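Building the Bench Twice: A Conversation with the Cilthorpe Workshop

Members' News, July 2026

The Cilthorpe Shared Workshop has supported member projects in woodworking, electronics and light metalwork since it opened. Its current automation project, known to members as Prorerow, is among the more demanding it has approved. The intention is to build a small robotic bench that can carry out repetitive liquid-handling tasks for members who test water and soil samples at home. The project lead, a retired process engineer, met with the newsletter in the electronics room to discuss progress.

The project began with a request from the gardening section, which had been preparing soil extracts by hand. "They were filling small tubes for whole afternoons," the project lead said. "The work is simple, but people get tired and the results begin to drift. It seemed a fair job for a machine."

The team's first decision was to build the bench in simulation before any metal was cut. The workshop's access rules allow a project to occupy shared floor space only after a layout has been approved, and the project lead regards this as sensible. "We moved the arm 3 times on the screen before we settled on a position. Each of those moves would have meant new brackets and new holes. On the computer, each one took an evening."

The arm hangs from an overhead beam in the current version of the model, an arrangement that drew some debate. Several members preferred to bolt it directly to the work surface, as is common in home builds. The project lead explained that the overhead mount was chosen to keep the surface free for equipment. "A base takes up the best part of the table – the part you can reach from every side. Once we hung the arm, the layout became much easier to plan." 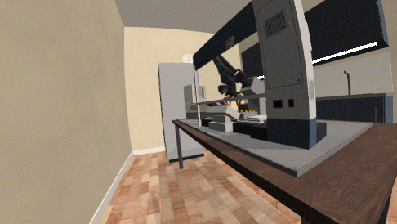

The Prorerow bench in simulation, with the arm suspended over the perforated platform.

The perforated platform was chosen for similar reasons. Fixtures can be placed on a regular grid, and their positions can be entered in the control software as whole steps. According to the project lead, this has spared the team a great deal of measuring. The model also includes the surrounding room, down to the parquet floor and the sink faucet. Asked whether such detail was necessary, the project lead was firm. "You want to know where the walls are. You also want people to look at it and understand that it stands in a room, where someone has to walk past with a tray."

The control software is maintained by two members and runs on Cenotar, a motion planning package written within the workshop. Test routines are run overnight on the workshop computer. The most recent series comprised 471 simulated transfers and was intended chiefly to find positions in which the arm could not reach a fixture without bending too close to its neighbors. The project lead described the results as useful and declined to call them good. "It found a corner we cannot use. I would rather learn that in the summer than after the beam is up."

Funding has come from the Karpenko Fund, which supports member projects at the workshop, and from the sale of surplus motors. The largest single expense to date has been aluminum stock for the beam. Almost 200 hours of member time have been recorded in the project log, most of it spent on the model and the gripper fingers.

The gripper remains the least settled part of the design. Thin fingers reach easily between closely spaced items, but the team has concerns about how they will perform when printed in the workshop's usual plastic. Samples are being tested by hand on the electronics bench. "The model assumes a finger that never bends," the project lead said. "Ours bend. We are on the fourth shape now, and I expect there will be a fifth."

Safety arrangements will follow the workshop's existing rules for powered machinery. The bench will have a fixed stop button at each end, and the arm will be limited to low speed whenever a member is present. Members wishing to use it will complete a short induction.

Assembly of the beam and tower is scheduled for September, subject to approval of the electrical plan. Members interested in joining the project, particularly those with experience in wiring or small pumps, may leave their details at the front desk.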